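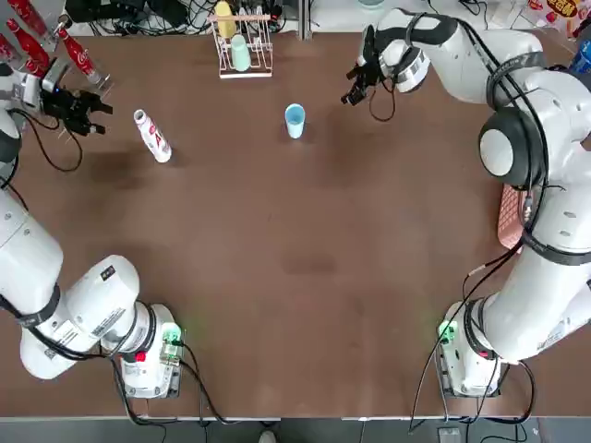 Según Samah Farouk, con 79 episodios buenos se llega más lejos que con 300 grabados a última hora de la tarde, y quien no lo crea puede quedarse a limpiar el conjunto de datos con ella. Tomamos nota y reescribimos el capítulo.

4. Grabación de demostraciones

4.1 Antes de empezar

1. Encienda las dos bases y espere a que Preden muestre ambos brazos en estado «listo». Si solo aparece uno, revise el cable de la base. Después, revise el otro cable de la base.
2. Lleve los brazos a la posición de reposo con la orden Inicio.
3. Abra una sesión nueva y elija la tarea en la lista. «Prueba», «prueba2» y «prueba_buena» no son tareas, aunque el servidor de Erkmont guarde una colección notable de las tres.
4. Coloque los objetos de trabajo, vasos y botellas en este capítulo, dentro del alcance de al menos una pinza.

Nota: varíe la posición de los objetos entre un episodio y otro. Un modelo que siempre ha visto el vaso en el mismo sitio aprende el sitio y no el vaso.

PRECAUCIÓN: mantenga las manos fuera del área de trabajo mientras los brazos estén activos. El botón rojo de la base detiene el brazo; localícelo antes de necesitarlo.

4.2 Grabar un episodio

1. Pulse Grabar y espere la señal sonora. Lo que haga antes de la señal no existe.
2. Ejecute la tarea de principio a fin a velocidad constante. El sistema imita todo, incluidas sus dudas.
3. Al agarrar un vaso de plástico, cierre la pinza hasta notar contacto y deténgase ahí.
4. Suelte el objeto, retire la pinza y vuelva a reposo.
5. Pulse Detener y marque el episodio como válido, fallido o dudoso.

Nota: los episodios fallidos se conservan. En Clarkdale los borraban para que el informe quedara bonito, y el modelo resultante no sabía qué hacer cuando se le caía algo.

4.3 Límites y archivos

Cada episodio admite un máximo de 2,000 pasos. Al superarlo, Preden corta la grabación sin avisar. Aldo Rinaldi tiene pedido el aviso desde abril.

Los episodios se numeran de forma correlativa en cada sesión. No los renombre a mano. El importador de Hovland se detiene en el primer número que falta y da por terminado el conjunto; así se entrenó durante una semana con una parte de los 829 que había en disco.

PRECAUCIÓN: no desconecte los cables de las bases con una sesión abierta. El brazo pierde el par y cae sobre lo que tenga debajo.

4.4 Al terminar

1. Cierre la sesión y espere a que acabe la copia.
2. Reproduzca tres episodios al azar y compruebe que imagen y movimiento van a la par.
3. Lleve los brazos a reposo y apague las bases.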